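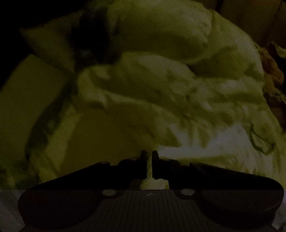
The hand-held gripper at the duvet, with the pillow up behind it.

Bed-Making and Laundry Tips I Brought Home From a Robot Open Day

I went to the Wusine open day in Arnmont expecting shiny machines and free pens, and I came home wanting to remake every bed in the house. They had a bedroom corner set up (lights way down low, like a real bedroom at 7 in the evening in December), and you could stand right next to the bed while they worked on the covers with a hand-held gripper. Two short black fingers, and a body a lot wider than I expected!

I stayed at the bed demo for two full rounds and missed most of the kitchen one. No regrets. So much of what they talked about was stuff I do badly every single morning.

Start at a corner

My usual method is to grab the duvet somewhere in the middle and flap it. The woman running the demo said the middle is the hardest place to start because it's all folds, and you can't tell which one leads where. Find a corner first, even if you have to feel along the edge for it. Then find the next corner along the same side and pull the two apart before you go anywhere near the top of the bed. I've been doing it this way on our queen and the big lump in the middle mostly goes away by itself.

Take a small pinch

If you want to lift one layer, pinch a little bit of it with your fingertips. A big handful nearly always brings the sheet along too. Same goes for pulling a fitted sheet out of a duvet cover after the wash, where I used to just yank and hope.

Pillows off first

They left a pillow on during the part I watched, but at home mine go on the chair. While they're off I give them a shake, and then they go back last, open end of the case facing away from the door. My grandmother's rule, nothing to do with robots!

Clear the strays before you smooth

You know how there's always a sock in there? Do one pass over the bed for clothes and small things before you straighten anything. I keep a basket at the foot of the bed and everything goes in it, clean or dirty, and I sort it out later. If you smooth first you just end up ironing a T-shirt into the blanket.

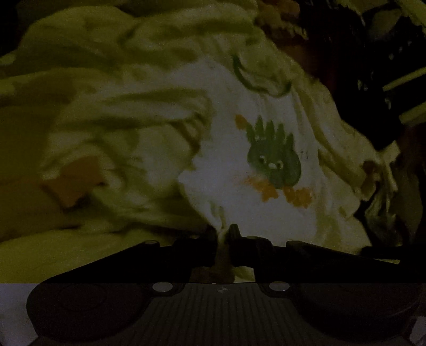 Fingertips at the white cloth with the little green creature on it.

I loved that one, by the way. Green spikes on top and little orange feet, and I wanted to take it home.

Folding things with a picture on them

Lay the piece face down on a flat surface and smooth it from the center out, then fold the sides in. The print ends up on the outside, so kids can find their favorite in the drawer without emptying the drawer. For printed tees I also wash inside out on cold. I stack up to 16 in one drawer if I stand them on edge.

White on pale is hard to spot

Pale things vanish on a pale duvet, especially in low light. Turn on a lamp at the side of the bed instead of the ceiling light. The shadows show up every lump and you'll see the stray washcloth right away. I use the same trick for finding wrinkles in a tablecloth.

If you want to go

The next one is at the Prostside hall, doors at 11, and it's free. Go to the bedroom corner early, it gets crowded, and wear flat shoes. There's parking behind the Filip building but it fills up fast.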